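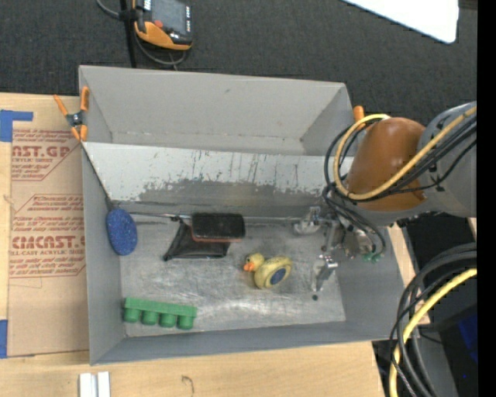

What can visitors to an open day learn about a robot from watching it work on a bin of mixed objects?

Less than most of them think, going by the comment cards we collected at Ekonix in February, though they can learn a fair amount about how the demonstration was set up.

4.2 The bin demonstration

The second stop on the tour was a single arm working over an open gray bin (Figure 3). The objects in the front section included a yellow rubber duck, a blue oval sponge or scrubber head, a black pouch and a green toy piece. Visitors stood behind a rope while a host from the Drasine project talked through the task. Each group stayed for one short session and was then moved along.

Figure 3. The bin station at the Ekonix open day, with the arm over the right end of the bin. Spring clamps are on the rim and a handheld controller is on the carpet behind.

We handed out comment cards at the exit and got 236 back. Of these, 87 used the word "sees" or "knows" about the robot, usually in connection with the duck. Very few mentioned the bin itself. We find this odd. A bin with sloped walls and a metal floor limits where an object can end up, and a visitor who wants to judge the arm should want to know how much of the work the container is doing. The host's script did not raise the matter — we have a copy — and no card asked.

The script did give a figure. Groups were told that the system had made 3388 attempts before the open day. They were not told how many had worked, what was in the bin each time, or who had decided when an attempt was over. When we asked afterwards, we were given a log covering 1356 of them. The rest may well exist, but we could not check, and we have left the larger number out of our analysis.

Cherkaoui, the firm that ran the tour, describes the stop as "unscripted" in its brochure. That word is hard to square with a printed script, and harder still with a fixed choice of objects. We don't suggest that anyone meant to mislead. The earlier Conance visits (Section 3) had the same trouble, and there the hosts were quite open about it when asked.

Our reading is a cautious one. The cards tell us what people took away from a few minutes behind a rope, and they should not be used as evidence of what the arm can do.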